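The Rabbit Tray
From the tableware shelf at Jestcombe

I've been selling bits and pieces for the table for a good while now, and this is the one I keep putting aside for myself and then (reluctantly!) putting back on the shelf. It's a beige tray, rectangular, with soft rounded corners and a raised rim, and it has "Rabbit" written across it in curly script.

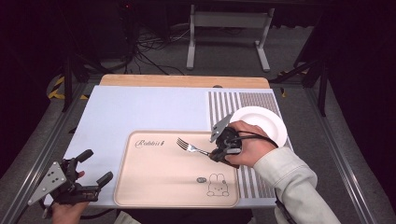 What you get

One tray. The fork, the round white plate and the gray and white striped mat are not part of the order, though people do ask about the mat, and I'm trying to get more of those from Dario Gatti before the end of the year. If you want to know when they come in, put "stripes" in the subject line of an email and I'll write back.

The rabbit himself is a simple line drawing down near the corner, long ears and all, with a little gray oval stamp beside him. I love how small he is. So many animal trays have a giant face right in the middle, and then you put your toast down and it's gone! With this one you can load up most of the tray and he still peeks out.

How I use mine

Breakfast, mostly. A fork, a plate, a cup of something, and off I go to the back step. It also lives on the counter on baking days to hold all the spoons and forks I'm halfway through using – the rim stops them rolling off, and I only have one thing to wipe instead of the whole counter. My sister keeps hers by the front door for keys and mail.

Looking after it

Warm water, a soft cloth, a bit of dish soap. Please don't use the scratchy side of the sponge on the drawing. I dry mine with a towel and stand it on its edge behind the bread bin.

Price and shipping

The tray is $19, and shipping is free if your order comes to $82 or more. I pack orders on Thursdays. If you're ordering 2 or more trays they'll go in the same box unless you tell me they're for different addresses.

We had some 600 of these come in last February and the pile has gone down faster than I expected. Gualtiero Rinaldi at Storkirgate is holding a few for pickup too, so if you live out that way, give him a ring first and save yourself the postage.

Page updated 9/17/26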